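About Us
Deltstead School of Household and Table Service

Our School

The Deltstead School of Household and Table Service provides practical instruction in the everyday work of the home and the small kitchen. Courses cover receiving and putting away groceries, caring for produce, setting and clearing a table, and keeping cupboards and counters in good order. The School was established by the Jonley Foundation, which continues to own the building on Van Loon Street and to support the cost of tuition for students of limited means.

Since its founding, the School has awarded certificates to over 600 students. Graduates are employed in private households, residential care homes, school dining rooms, guest houses and small catering firms. Others enroll for personal reasons, such as setting up a first home or taking on the care of an older relative, and they are equally welcome.

Our Purpose

The School holds that household work deserves to be taught with the same seriousness as any other occupation. A person who unpacks a bag of groceries makes a number of decisions in a short time: what should come out first, what will bruise, what belongs together on a plate and what should be kept apart. These decisions can be studied, practiced and improved.

Instruction is therefore given by task. Each unit concerns a single piece of work, begins with a demonstration and continues with supervised repetition until the student can complete the work neatly and without prompting. Written material is kept short. Students receive a folder of task sheets at enrollment and are expected to bring it to every session.

The Groceries and Produce Unit

The first unit taken by all students is Groceries and Produce. It has 8 sessions and covers the handling of fruit and vegetables from the shopping bag to the plate, bowl or storage drawer. Imitation fruit is used in the early sessions, in shapes and sizes that call for different grips, and the same pieces may be packed and unpacked many times. Fresh produce is introduced once the basic handling has been learned.

Bag work is given particular attention. A thin plastic bag does not hold its shape on a counter, and its contents settle into the folds. Students are taught to open the mouth of the bag fully, to take hold of each piece separately, and to set it down before reaching for the next. Tipping the bag out is not accepted as a method at this School.

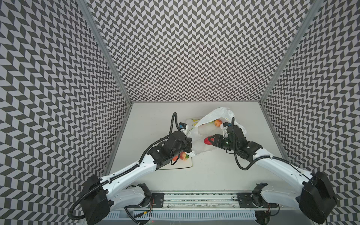
Groceries and Produce Unit: bag work with imitation strawberries and other fruit.

The task sheet for bag work sets out the following points, which are also used by instructors in assessment:

Clear the surface before the bag is put down.
Open the bag with one hand and steady it with the other.
Lift soft fruit by the sides, with light and even pressure.
Keep pieces within easy reach and away from the edge of the table.
Check the folds and corners of the bag before setting it aside.
Flatten and fold the empty bag for reuse.

Plating and Presentation

The second part of the unit deals with placing fruit for the table. The School teaches a plain style. A serving plate should suit the amount of fruit it is to carry, and a white plate with a simple rim is preferred for most purposes. Larger pieces are placed first. Smaller round fruit, which tends to roll, is then settled into the spaces between them.

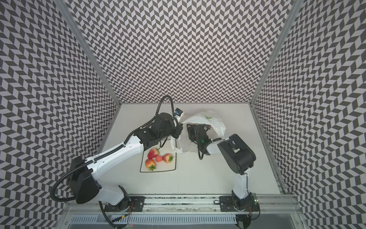 Students also learn to judge when a plate is full. Crowding makes fruit difficult to pick up and causes softer pieces to mark one another, and a second plate should be brought out whenever there is doubt. The assessment for this part of the unit asks the student to prepare a plate, carry it to a table on the far side of the room and serve from it – a short exercise, but one in which weak placement quickly becomes apparent.

Students who pass Groceries and Produce may proceed to the remaining units, which are Pantry and Cold Storage, Table Setting, and Clearing and Washing Up. The four units together make up the full certificate. They may be taken in consecutive terms or spread over a longer period by arrangement with the office.

Facilities

Teaching takes place in the Altell Wing, which contains the demonstration room, the practice kitchens, a dining room and a storeroom for equipment. Practice surfaces are kept pale and free of decoration so that spills and small items are easily noticed. The building has step-free access from Van Loon Street, and adjustable worktables are available on request.

Aprons, tableware and practice materials are supplied by the School. Students are asked to wear closed shoes with a firm sole and to tie back long hair. Lockers are provided for coats and bags.

Our Staff

The School employs 17 instructors, all of whom have worked in household service, institutional kitchens or catering. New instructors observe classes for a full term before teaching a unit of their own. Class sizes are kept small in order that each student may be observed closely during practice.

Admission

Applications are accepted throughout the year. No previous qualification is required. Applicants are invited to visit the School and to sit in on a session before making a decision, and those who wish to be considered for tuition support from the Jonley Foundation should say so on the application form. New classes in Groceries and Produce begin in March, and places are offered in the order in which completed applications are received.

Students who must interrupt their studies may return within two years without repeating units already passed. Requests should be made in writing to the office.

Contact

General inquiries, requests for task sheets in large print and applications to visit should be addressed to the School Office, Altell Wing, Van Loon Street, Deltstead.

Page last reviewed: 2023-10-09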